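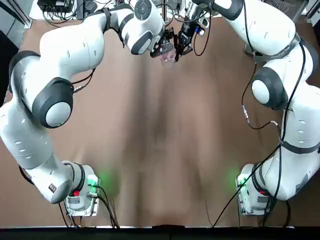 Two white robot arms on a brown tabletop.

Open Day at the Grorbridge Indoor Play Center
Sunday, March 5, 2023
By Setareh Najafi

Grorbridge opened its new indoor play center to families this weekend with a free look around in the morning and paid sessions after lunch. We went with two children, ages four and nine, and stayed until the middle of the afternoon.

The building is the old Barbier furniture store on the Cullosska road. Parking is in front and along the side. The front lot was full when we got there, but the side lot had plenty of room and there is a second door on that side with a ramp. Strollers can be left in a rack just inside.

Check-in was slow. Every adult has to sign a waiver, and the line on Sunday went back to the doors. You can fill out the form at home and show it on your phone, and the families who had done that went through in a couple of minutes. We had not, and waited almost 38 minutes. Grip socks are required everywhere past the front desk. They cost $4 a pair and you can bring them back next time.

The main hall has a three-level climbing frame in the middle with slides down two sides. The nine-year-old spent most of the day there. The top level is tight for adults, so if you have a child who may need help getting down, look at it from below first. The spiral slide is fast. The wide one next to it is better for younger kids and has a soft landing mat at the end.

Behind the frame is the ball court. Staff ran short dodgeball games with mixed ages in the morning and split them by height in the afternoon, after some of the smaller kids got knocked over. I was told the split will stay for weekend sessions.

The toddler area is fenced off with its own gate and is for ages 2 and up. It has foam blocks, a low balance beam, and a small ball pit. Benches run down one wall and from there you can see the whole area. It was the quietest part of the building and my younger one did not want to leave it.

The climbing wall was only half open. The auto-belays on the left side are still waiting for inspection. The right side was running with a staff member at each rope, and the wait for a turn was short. Closed shoes are needed for this, so keep your sneakers with you and don't leave them in the cubbies up front.

Food is from the Lekero counter upstairs: pizza by the slice, hot dogs, fruit cups, coffee. Prices are what you would expect at a place like this. The pizza was fine. Outside food is not allowed apart from baby food and birthday cakes. There are only a few tables by the window and they go early.

The building is limited to 251 people at a time. On the open day the desk stopped letting people in twice, both times before noon. Staff suggested booking a time slot online for weekends. Weekdays after school are walk-in for now.

Work on the building started in January of last year. Two party rooms are done and taking bookings, and a third is being painted. A party includes the room, socks for the guests, and a host, and you bring the cake.

Restrooms are by the side door and upstairs next to the food counter. Lockers take quarters.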